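Home | About | Archive | Beauty bits | Contact

October
by Cempaka Hutapea

I have been meaning to sort out my vanity desk since before the summer, and this weekend I finally ran out of excuses. It had got to the stage where I was doing my face in the bathroom mirror because there was no room to put my elbows down, let alone a brush. When you own a desk for the sole purpose of putting on make-up and you can't put on make-up at it, something has to give!

The lipsticks were the worst of it. I'd been keeping them in an old biscuit tin, which sounds quite sweet and vintage but means you tip the lot out every single morning looking for one colour, and then you're late and they all get shovelled back in with the lids half on. I lost a perfectly good coral that way (lid came off, fluff got in, I won't go into it).

So I did a proper count, which I had never done before and slightly wish I hadn't. Fifty-two. Fifty-two lipsticks for one mouth! I know there are people with far more, but I wear three. One for work, one for going out, and a tinted balm for the shops. The other forty-nine have been living rent free.

First job was chucking the old ones. I smelled every one of them - if it smells like crayons or old cooking oil it goes, however much it cost. A whole row of Gramon ones I bought as a student went straight in the bin, and so did a Wike in a purple I must have been feeling very brave to buy. I did keep one I'll never wear again, from my cousin's wedding. I'm allowed one.

Then came the nice bit, putting them into the clear acrylic organiser. It's one of those with a grid of little square compartments, and I'd had it sitting in its wrapping for months. My first go was by brand, which looked very smart and was useless, as I never think "I fancy a Palard today", I think "I fancy a dark red". So out they all came again and I started over by colour, with the dark reds at the back.
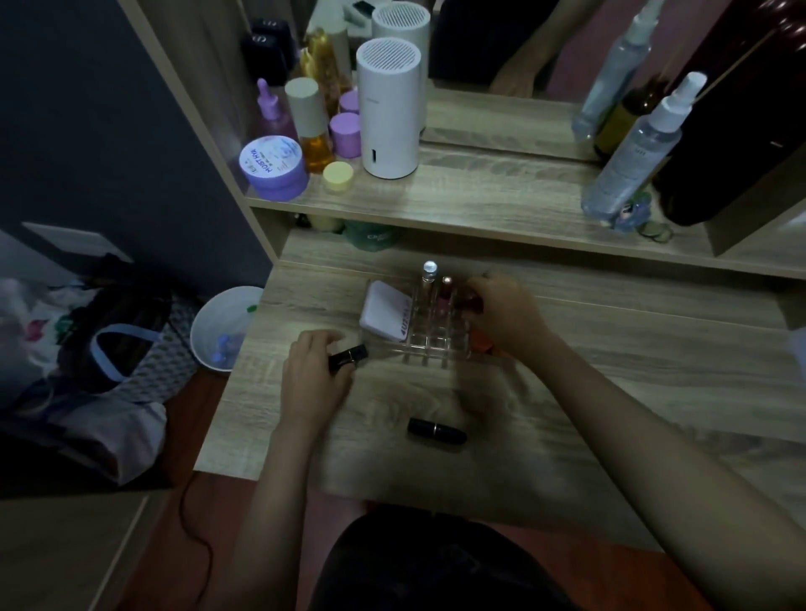
Ye-ji Na left a comment when I mentioned the sort-out last time, and she reckons I've got it all wrong: store them upside down with the shade stickers facing up, then you never have to pull out four to find the right one. She also says to put the ones you actually wear in the front row and make yourself swap one a month, so the back row gets a turn.

I do like the swapping idea and I'm stealing it. Upside down I'm less sure of. I tried it with a few and it bothered me more than it should have, plus half of my stickers have rubbed off, so I'd be looking at a lot of blank bottoms. I may try little dots of nail varnish on the ends instead. If anyone has done that and it chipped off everywhere, do tell me before I start.

The skincare lives on the wooden shelf over the desk and I've mostly left that alone. It's jars and bottles, it all stands up by itself, and I use nearly all of it. My only rule up there is that whatever I reach for at night goes near the front, otherwise I knock things over with my sleeve. The compact palettes are more of a nuisance, being too wide for the lipstick compartments and too slippery to stack. For now they can lean against something. I've seen an upright rack from Camudano that would do the trick but I have promised not to buy any more storage until I've lived with this lot for a bit.

Next up is the brush pot, and then the drawer of hair things, which I am dreading. I opened it this morning, looked at the knot of bobbles and grips, and shut it again. Maybe after tea.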